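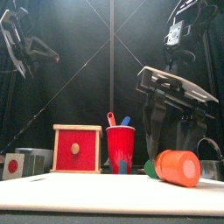
뉴스룸 > 보도자료 > 표준·안전

칼텍, 탁상형 양팔 로봇 작업 지침 ‘니트루리스’ 개정판 공개
작업대 배치, 그리퍼 접근 높이, 기록 양식 등 8개 장으로 구성

로봇 시스템 기업 칼텍(Kalteck)은 생활용품과 소형 물체를 다루는 탁상형 양팔 로봇의 운용 지침 ‘니트루리스(Nilturis)’ 개정판을 10월 공개한다고 밝혔다. 지침은 연구실과 교육기관, 중소 규모 시험시설에서 두 대의 로봇 팔이 한 작업대를 함께 쓰는 경우에 적용된다.

개정판은 모두 8개 장, 223개 조항으로 이루어졌다. 초판에서 권고에 머물렀던 작업 전 점검 항목은 필수 조항으로 바뀌었다. 운용자는 작업을 시작하기 전에 그리퍼 손가락의 체결 상태, 케이블의 경로, 비상정지 장치의 작동 여부를 확인하고 그 결과를 점검표에 남겨야 한다.

물체 배치에 관한 장도 새로 마련되었다. 컵에 꽂힌 숟가락처럼 위로 솟은 물체, 옆으로 누운 원통처럼 구를 수 있는 물체, 손잡이가 달린 상자와 철제 바구니를 각각 다른 유형으로 분류하고 유형별 접근 속도와 대기 높이를 정하도록 했다. 두 팔의 작업 영역이 겹치는 구간에서는 한쪽 팔이 대기 위치로 물러난 뒤 다른 팔이 진입하는 것을 원칙으로 한다. 동시 진입이 필요한 작업은 별도의 위험성 평가서를 작성해야 한다.

칼텍은 개정에 앞서 협력사 피시스(Pisis), 아바시(Abbasi)와 함께 4개 시험시설에서 초안을 시범 적용하였다. 이 기간에 접수된 현장 의견은 175건에 가까우며, 그 가운데 케이블 정리와 작업대 가장자리의 여유 공간에 관한 의견이 가장 많았다. 해당 내용은 제3장과 제5장에 반영되었다.

타룬 파니커(Tharun Panicker) 칼텍 표준협력실장은 “작은 물체를 다루는 로봇이라 하여 점검 절차까지 간소하게 운영되는 사례가 적지 않았다”며 “시설마다 달랐던 용어와 기록 방식을 통일하는 데 개정의 중점을 두었다”고 말했다.

초판을 적용 중인 시설은 개정판 공개 후 6개월 안에 점검표와 기록 양식을 새 서식으로 바꾸어야 한다. 기존 위험성 평가서는 작업대 구성이나 그리퍼에 변경이 없는 경우 그대로 사용할 수 있다. 지침 전문과 서식은 칼텍 누리집 자료실에서 내려받을 수 있으며, 적용 관련 문의는 표준협력실에서 접수한다.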